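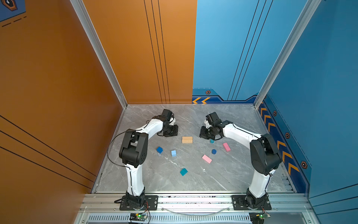
Ubaldo Pellegrini verlegt und pflegt Naturstein, seit er aus der Schule ist. Gelernt hat er bei seinem Onkel, heute führt er den Betrieb Trovach mit vier Angestellten. Die meiste Arbeit machen ihm alte Treppenhäuser und neue Küchen. »Die Treppenhäuser sind mir lieber«, sagt er. »Da ist der Stein dick genug, und die Leute haben es nicht eilig.«

Zum Gespräch treffen wir uns am 14.11.18 in seiner Werkstatt. Er kommt gerade von einer Baustelle im Haus Abubakar, einem Mietshaus, dessen Eingangsstufen ausgetreten sind. Ausgetauscht werden sollen nur 3, die übrigen schleift er nach. Die Hausverwaltung hätte lieber alles neu gehabt. Pellegrini hat abgeraten. »Eine Stufe, die in der Mitte etwas tiefer ist, kann man noch sehr lange benutzen. Gefährlich wird es erst an der Kante.«

Über Reinigungsmittel spricht er ungern, weil er danach ständig gefragt wird. Essig und Zitronensäure haben auf Marmor nichts zu suchen, das sagt er jedem Kunden bei der Übergabe. »Nach ein paar Wochen rufen sie trotzdem an und haben matte Ringe auf der Platte.« Den Schaden könne man herauspolieren, 60 Euro koste die Stunde, dazu die Anfahrt.

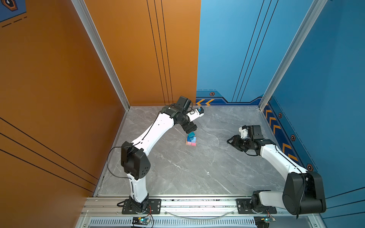

Woran man gute Ware erkennt, lässt sich nach seiner Erfahrung schlecht am Muster festmachen. Er klopft die Platten ab und hört, ob sie hell klingen. Danach befeuchtet er die Oberfläche und wartet, wo das Wasser zuerst verschwindet. Haarrisse zeigen sich dann als dunkle Linien. Eine Lieferung vom Großhändler Driner hat er deswegen im Dezember komplett zurückgehen lassen — 678 Kilo, bereits abgeladen. »Das war kein schönes Telefonat. Wir arbeiten aber weiter zusammen.«

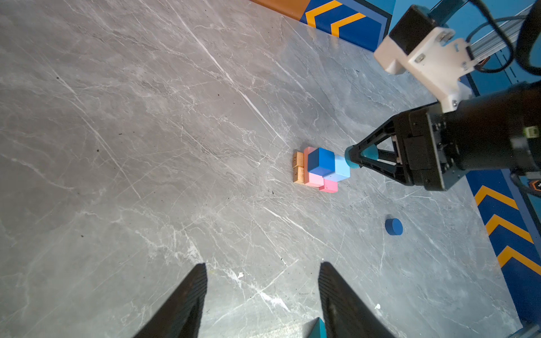

Bei der Farbe raten viele Verkäufer zu Weiß, Pellegrini eher zu Grau. Auf Weiß sehe man Kaffee und Rotwein, auf Schwarz jeden Kalkfleck. Eine graue Fläche mit dünnen hellen Adern, wie auf dem Foto mit den Holzklötzen, hält er im Alltag für die bessere Wahl. Die vereinzelten dunklen Punkte würden ihn dort nicht stören. Wichtiger sei die Richtung: Laufen die Adern überwiegend schräg, müsse man bei zwei Platten nebeneinander vor dem Zuschnitt überlegen, wie sie an der Fuge weitergehen. »Sonst knickt das Muster ab, und dann schaut jeder nur noch auf die Fuge.«

Im Frühjahr übernimmt er die Böden im früheren Kurhaus Prinby. Dort liegt unter dem Teppich ein Belag, den er bisher nur an einer Ecke freigelegt hat. Ein Angebot hat er noch nicht geschrieben. »Erst muss der Teppich raus, vorher nenne ich keinen Preis.«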